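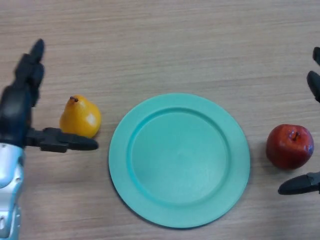 Love feast

Reading time: 3 min

Print this article | E-mail this article

A love feast, also called an agape meal, is a simple shared meal held by a Christian congregation as an act of worship. It is distinct from Communion, although the two are sometimes held on the same evening. The food is plain, the prayers are short, and in most churches the meal may be led by a lay person.

Name

The word "agape" is a Greek term for love. It appears in the plural in the Epistle of Jude, verse 12, where it is usually translated "love feasts" or "feasts of charity." Some writers use "agape" for the meal of the early church and "love feast" for its later Protestant forms. Others use the two terms for both.

Early history

Christians of the first and second centuries often met for a common evening meal. Paul's first letter to the Corinthians complains that at such gatherings some went hungry while others got drunk. Tertullian, writing near the end of the second century, describes a modest supper that opened and closed with prayer and included singing. The relation of these meals to the Eucharist is disputed. By the fourth century church councils had begun to restrict meals inside church buildings, and the Council of Laodicea forbade them there. The custom declined in the centuries that followed.

Revival

The Moravians at Herrnhut, in Saxony, took up the love feast in 1727. John Wesley met the practice among Moravians in Georgia and brought it into the Methodist societies. Early Methodist love feasts were normally open only to members, who were admitted by ticket. The Church of the Brethren and related bodies hold a longer service made up of feetwashing, a meal, and Communion.

Order of service

Forms differ by denomination. A typical Methodist order has a hymn, a grace, the sharing of bread and water, a collection for the poor, spoken testimonies, and a closing hymn. Moravian love feasts usually serve a sweet bun with coffee or tea while the choir and congregation sing. Brethren meals often include beef, broth, and bread.

Local example

The Brerkholm congregation holds its love feast each February in the church hall. Its printed order, prepared by Simin Vahidi, allows 60 minutes for the full service and 28 for the meal itself. The hall seats 100. Bread is passed from hand to hand along the tables, and testimonies follow once the last table has been served. The neighboring Girnby congregation uses the same order but places the collection before the bread.

See also

Agape; Communion; Covenant service; Feetwashing; Watch night

Last revised August 29, 2023

Comments (3)

Noel Yap
The Girnby order also drops the second hymn. It might be worth adding.

puvier_reader
Do any Methodist churches still give out tickets? My grandmother kept hers in her Bible.

T. Nikzad
Useful article. The section on the councils could be longer. Laodicea gets one line, and the later canons are missing.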